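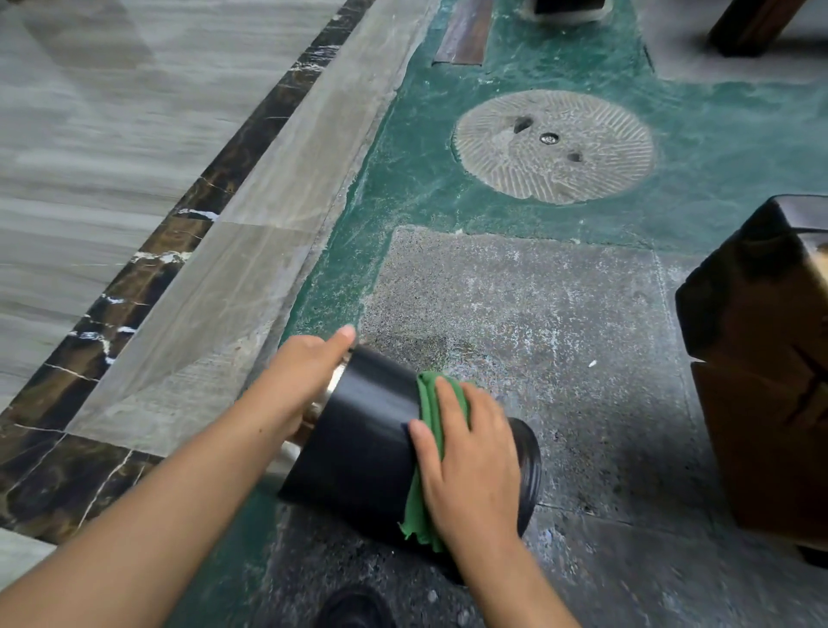

Limpiar macetas y recipientes de metal antes de volver a usarlos

Los recipientes que pasan el invierno en el patio acumulan cal, tierra pegada y algo de óxido en el borde. Conviene limpiarlos en enero, con tiempo, y dejarlos listos para plantar en abril.

Primero se vacían y se cepillan en seco. Un cepillo de cerdas duras quita casi todo. Después se pasa un trapo viejo humedecido con agua y vinagre, 300 ml por litro, y se deja actuar unos 17 minutos. Se aclara y se seca enseguida — el metal mojado se oxida de un día para otro.

Si la pintura está levantada, lija fina solo en esa zona y una mano de esmalte para exteriores.
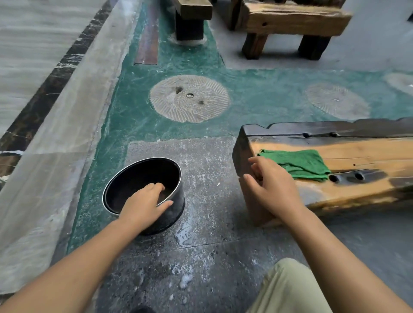
El fondo pide más cuidado que las paredes. Hay que rascar los restos de tierra con una espátula de plástico y comprobar que los agujeros de drenaje, si los tiene, no están atascados. La tierra vieja puede ir al compost, salvo que la planta anterior tuviera hongos.

Para guardarlos, boca abajo y sobre dos listones. No los meta unos dentro de otros si todavía están húmedos: se pegan y luego cuesta separarlos.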